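Changed all my page titles and now clicks are down, should I put them back?

Posted in Search & Traffic

Hi everybody, I run a small site about houseplants (280 pages, just me, evenings and weekends) and back in March I got it into my head that my titles were too short.

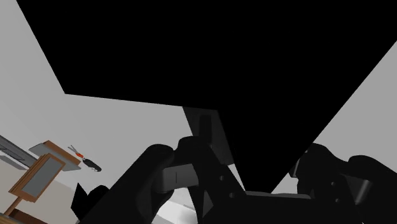

So I rewrote the lot in one go, adding the site name Trulinwood and a few extra words to each. Impressions are the same as before but clicks have dropped 15 percent, and on lots of pages Google shows a title I never wrote! Do I undo everything or sit tight? I'm scared of making it worse by messing with it again.

trulinwood_plants

Posted by grelulgate

Don't undo all of it. I did that once and then had no clue which change did what. Pick the 40 pages that get the most clicks, put the old titles back on those, and leave the rest alone for a month. Then compare the two groups in Search Console, same number of days on each side. Also check your H1s. When mine didn't match the title tag, Google used the H1 pretty often. And I'd drop the site name from the long ones, it shows above the result anyway.

Posted by kuroda

just put them back lol. short titles always win

Posted by gidosberg_web

Before you touch anything, look at whether your positions moved. I had a dip like yours and blamed my titles for weeks, but I'd slipped from 3 to 5 for my main searches, so of course fewer people clicked. If your positions are steady, then yes, I'd try what grelulgate said. Write down the date you make the switch, too. I never do and I always regret it.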